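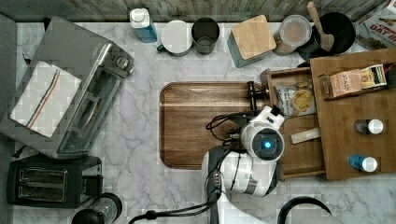
Marble, with the board that now lives on it.

**Sealing marble: every year, every six months, or never?**

**pestle_and_mortified** wrote:

We've had marble worktops for a bit over a year and I have become the sort of person who follows guests about with a coaster. The fitter, a cheerful man from Kurek Stone in Dilgate, told us to reseal every six months. The leaflet that came with the sealer says every year. My mother-in-law says her marble pastry slab has never been sealed in its life and it has outlived two husbands.

Kurek will come and do it for £753, including "light re-honing". Or I can buy a bottle of Garnik Stone Guard for £60 and do it myself on my knees with a lint-free cloth. I don't own a lint-free cloth. I'm not sure I've ever met one.

So: does anyone here reseal on a schedule, and has anyone been able to tell the difference?

---

**grouthound** wrote:

Do the water test before you spend a penny. Spoonful of water on the stone, leave it 20 minutes, wipe it off. Dark patch underneath means it's drinking and wants sealing. No dark patch, put your wallet away. Try it in a few places, the bit near the sink always goes first.

£753 is a lot of money for someone to wipe your worktop.

---

**Arnar Overgaard** wrote:

In fairness to the fitter, re-honing is a different job. Sealing is a liquid that soaks in. Honing is abrasive pads and a machine and a fair bit of slurry, and you would not want to do it yourself in a finished kitchen. If the quote covers both, it isn't mad.

What I would ask is whether you need the honing at all. After one year I doubt it.

---

**lemonparty_regret** wrote:

Can I just shout into the void that SEALER DOES NOT STOP ETCHING. We sealed ours religiously. Then somebody (me) left half a lemon face down overnight and there is now a perfect dull ring, like the stone has been kissed by a very sour octopus. Sealer stops stains. Acid eats the marble itself, sealed or not. The showroom was oddly quiet on this.

---

**grouthound** wrote:

> The showroom was oddly quiet on this.

They always are. Same people who'll tell you white grout is "low effort".

---

**pestle_and_mortified** wrote:

Water test done by the sink, by the hob and in the middle. Faint patch by the sink, nothing elsewhere. I timed it and stood there for most of it, so that was my evening.

Lemon news received with dismay. We mostly chop on a big wooden board, so I'd assumed we were safe, but thinking about it the juice runs off one side and goes underneath, and then we all forget about it until breakfast. 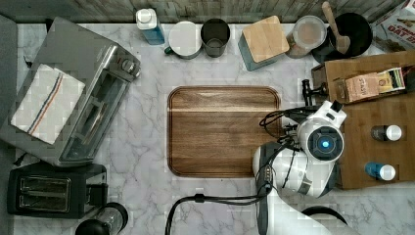

The other half's solution is to ban citrus from the house, vinegar to follow, and wine to be taken standing over the sink. I've said I'd sooner have the octopus. What do people put under their boards, if anything? I tried a damp tea towel for grip but I've read that leaving wet cloth on marble is also a crime.

---

**Marianna Walczak** wrote:

Damp towel is fine while you're chopping. Take it away afterwards and stand the board on its edge to dry. Flat on the stone overnight is bad for both of them: the board warps and the worktop gets a tide mark. I've had honed marble for years and that is more or less my whole routine, apart from a seal every September when the kids go back and I can have the kitchen to myself.

Please don't use vinegar spray to clean it. I mention it as half the internet will tell you to.

---

**grouthound** wrote:

Every September regardless? Without testing?

---

**Marianna Walczak** wrote:

Yes. I also have the boiler looked at without waiting for it to explode.

---

**grouthound** wrote:

A boiler doesn't go blotchy if you service it too often. If the stone isn't taking it in, the extra sealer sits on top and dries to a haze, and then you're back on here asking how to get it off.

---

**Marianna Walczak** wrote:

Only if you don't buff it. I buff it.

---

**Arnar Overgaard** wrote:

You're both right, depending on the product. The old solvent ones hazed if you looked at them wrongly. The water-based ones are more forgiving, but you do need to wipe off the excess before it dries. Garnik's is water-based, last I bought it.

---

**formica_dave** wrote:

Lenholm laminate, £428 for the whole kitchen, fitted it myself. Lemons, red wine, a leaking battery once. Looks the same as the day it went in.

---

**lemonparty_regret** wrote:

Dave, how does it look when you put a hot pan on it?

---

**formica_dave** wrote:

We don't discuss the corner by the cooker.

---

**pestle_and_mortified** wrote:

Right. I've ordered the Garnik and I'm going to do the sink end only, then test again. Kurek have been told no thank you and took it well.

Still need a lint-free cloth. Is an old pillowcase lint-free, or does it only look it?

---

**grouthound** wrote:

Old T-shirt. Washed to death, no fabric softener.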